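The Long Soak

There are two kinds of people in the world, and sooner or later they sign a tenancy agreement together. One washes a plate when it has been eaten from. The other leaves it "to soak", a phrase that has covered more idleness than any other in the language, with the possible exception of "working from home".

I am a soaker. I come from soakers. In my parents' house in Elville a casserole dish could stay in water from Christmas until the first crocus, and was spoken of with respect, as one might speak of a relative in hospital.

The case for soaking is mostly chemical, or so we tell the other side. Dried porridge sets like grout. Egg, left alone, becomes part of the fork. Water and time will loosen both, and all that is asked of the washer-up is to go and sit down. The trouble is knowing when to get up again. A pan wants an hour. A teaspoon wants nothing at all, and yet I have soaked teaspoons overnight.

Then there is the matter of hot water against cold. My grandmother held that starch and egg should only ever meet cold, and that anyone who ran the hot tap on a scrambled egg pan deserved the consequences. I ignored this for 20 years and then tried it. She was right, which is annoying, as she was also right about my first car.

Shops have noticed our weakness. Verel sells a soaking spray, for people who find filling a bowl too much of a commitment. Clorach makes a tablet that fizzes for 3 minutes and leaves the kitchen smelling like a municipal baths. I have both under the sink, behind the bags full of other bags, and I use neither.

Kitchens themselves are no help. The Zerouali showroom, where I went to price a new worktop and came away with a tap I hadn't meant to buy, had a sink on display at 889 pounds. For that sort of money I would expect it to do the washing-up and ask after my mother.
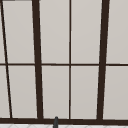
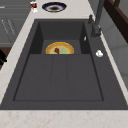 Guests are the real test. At 66 my father still believed that a tea towel laid over the bowl made the contents invisible, and he would stand in front of it while people said their goodbyes. My own method is to announce at the end of the meal, rather loudly, that nobody is to touch a thing. Good guests ignore this and reach for a sponge. Bad guests take me at my word, and I find them there in spirit at 2 in the morning, when I come down for a glass of water and there isn't a clean glass.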